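# Thread count talk – speaker notes

Slot is 24 minutes plus questions. Keep the water within reach, don't read the slides aloud, and skip the section on dyes if the first part runs long.

## Opening

Start with the question, no hello. "Who here knows the thread count of the sheets they slept on last night?" Wait for hands. Then: "Who knows what was counted?" Wait longer.

Say plainly that I'm not against nice sheets. I've bought plenty. My complaint is with a number on a package that most of us can't check, and that the people selling the sheets have every reason to push upward.

Go through what the number is supposed to be: threads running one way plus threads running the other way, in one square inch of cloth. A child could follow that. Pause, then say that the trouble starts when somebody gets to decide what a thread is.
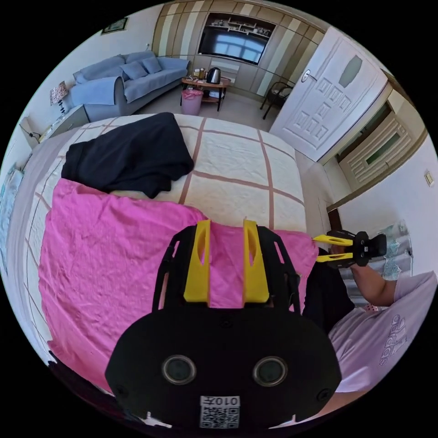

A yarn can be made by twisting thinner yarns together. Take two thin ones, twist them, and you have a two-ply yarn. Is that one thread or two? If you count it as one, your sheet is a 200. If you count it as two, the same sheet is a 400, and nothing about the cloth has changed. Do the arithmetic slowly here, because last time I rushed it and lost the back rows.

Ask them to be suspicious of any very high number. There's only so much room in an inch. Past a certain point the yarns have to get very fine or somebody is counting plies, and very fine cotton yarn is expensive. If the price is low and the number is huge, ask what gave.

## The Madard and Hamard comparison

Be careful with the claims in this part. I bought one set from each, washed them the way I wash everything, and slept on them through the winter. That's one household. It isn't a study, and I should say so before someone in the audience does.

- Madard set: labeled 292. Odd number, which I rather liked. No mention of ply on the package.
- Hamard set: a much bigger number on the front in gold print, with "luxury weave" under it.
- By February the Hamard fitted sheet had pilled where my feet go. The Madard one hadn't.

Do NOT say the lower number is better. I can't know that from two sets. What I can say is that the number didn't help me predict anything, and predicting is the one job it has.

If someone asks what "luxury weave" means, tell them I wrote to ask and got back a coupon.

## Words on the package

Slow down again. Run through these as quick ones, a few sentences each.

**"Hotel quality."** Which hotel? I've stayed in places where the sheets felt like a paper tablecloth. Hotels tend to want sheets that survive hot washes and don't cost much to replace. Those might be good reasons to buy what they buy, but softness isn't at the top of that list.

**"Percale" and "sateen."** These do mean something. Percale is a plain over-one-under-one weave, crisp and a bit noisy when new. Sateen floats more yarn on the surface, so it feels smoother and tends to snag more easily. I'd put these words ahead of the count every time, and they're often in the smallest print.

**"Long staple."** Refers to the length of the cotton fibers. Longer fibers generally make a smoother, stronger yarn. Fine in principle. Ask how much of the sheet is made from it, since a blend can carry the phrase on the front.

**"Wrinkle free."** Usually a finish put on the cloth. It can fade with washing, and some people don't like how it feels. I don't iron sheets and I don't know anyone who does, so I've never understood paying extra.

**"Cooling."** My favorite. Almost any sheet is cool when you first get in. Ask the room to think about how they'd test this at home, and whether the company did any better.

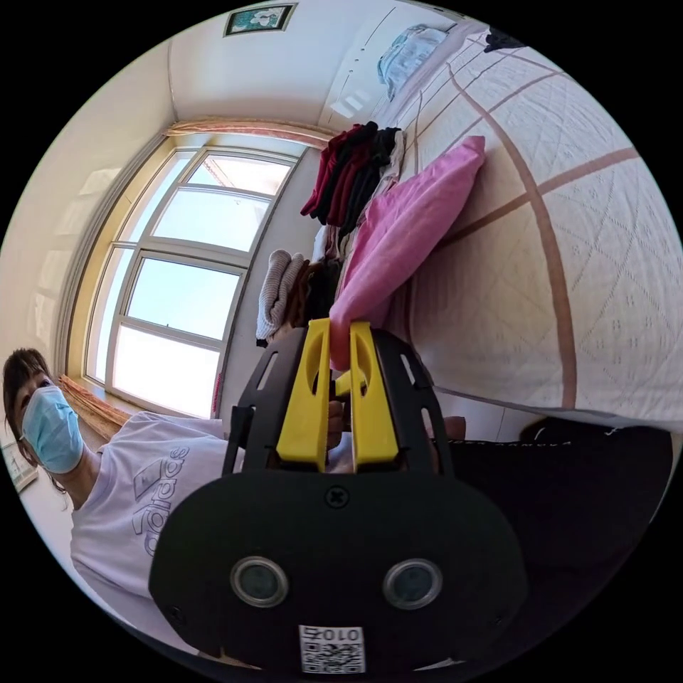

*Reading time: 5 minutes*

## The Sayce swatch problem

Pass the swatch book around now, starting from the left. It always comes back late, so keep talking.

Sayce sends free swatches if you ask, and credit to them for that. But a swatch is new cloth with the finish still on it. Some finishes make cotton feel silky for the first few washes and then they're gone. I washed half of each swatch and stapled it next to the unwashed half. Let people rub the two between their fingers and decide for themselves. Don't tell them which way I lean on the blue one.

A man at the last talk said his washed half felt nicer. Fair enough. Cotton percale often does soften up. The point is that the store feel and the home feel are two separate things, and only one of them gets sold to you.

## What I'd do instead

Keep this short and don't turn preachy.

Look for the fiber and the weave first. Check the pocket depth on the fitted sheet against your mattress, topper included; more returns probably come from this than from anything to do with thread. Hold a single layer up to a light and see how even it looks. Read the return policy for washed items. Bamau takes back washed sheets, or says it does. I haven't tried them on it, so present it as what the website promises.

Then buy one set. Not three because there's a bundle.

## Likely questions

*Is linen better?* It's different. Rougher at first, costs more, dries fast. I own one pillowcase and can't speak beyond that.

*What about bamboo?* Usually it's a rayon made from bamboo pulp. It can be very soft. The green leaf on the package is doing a lot of work.

*What do you sleep on?* The 292s. Admit it, and admit I'd probably be fine on something else.

Leave the contact slide up and collect the swatch book before anyone goes for coffee.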